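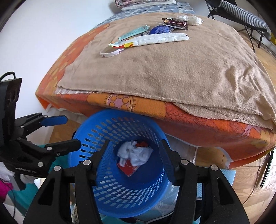

Keeping campaign mailers and ballot papers in order at home

Besbridge Town Hall posts its election mail early, and it gets mixed up with bills and flyers. A few habits keep it findable.

Use one folder for anything official: registration card, polling place notice, absentee application. Write the return deadline on the front in marker.

Keep candidate flyers in a separate pile. Ours took up half a kitchen drawer before the April council vote. Once you have read them, recycle the plain paper ones. Check with your hauler before adding glossy cards, as the Nurklow depot takes them and the Essien Road one does not.

Yard signs: slide the sign off its wire stand and wipe it with dish soap and water. Dry it flat. Corrugated plastic signs make good drawer liners and can be cut with a utility knife and a metal ruler. Wire stands will hold up tomato plants or peas.

Sticker glue on a window comes off with warm vinegar left on for 3 minutes. Scrape with an old plastic card. For car bumpers use cooking oil, then soap.

Door hangers printed on card can be cut into strips for seed labels. Pencil lasts longer on them than pen.

Updated 2021-01-23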